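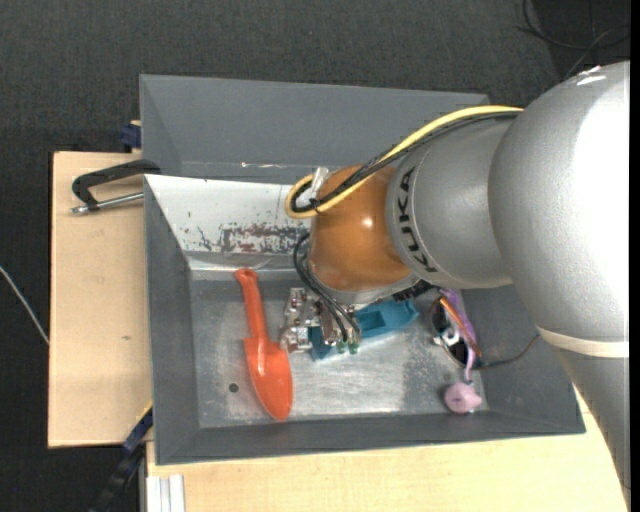
**Where can residents bring toys they no longer need?** Outgrown toys may be left at the Prindelbridge Community Hall, at the side entrance on Phillips Street, during regular opening hours.

PRINDELBRIDGE, April 11, 2024 – The Prindelbridge Toy Library has extended its spring collection to include outdoor and sandbox toys. Plastic shovels, pails and molds will be accepted along with the puzzles and board games collected since January.

The library received 838 items in its winter collection, of which 147 were passed on to local preschools. Director Catrin Jenkins stated that demand for outdoor toys is highest in the weeks before summer vacation.

Items should be clean and free of cracks or sharp edges. Battery-operated toys cannot be accepted at this time. Households wishing to donate more than 100 items are asked to contact Ravindran Kulkarni at the front desk in advance.

Member families may borrow up to 2 outdoor toys per visit.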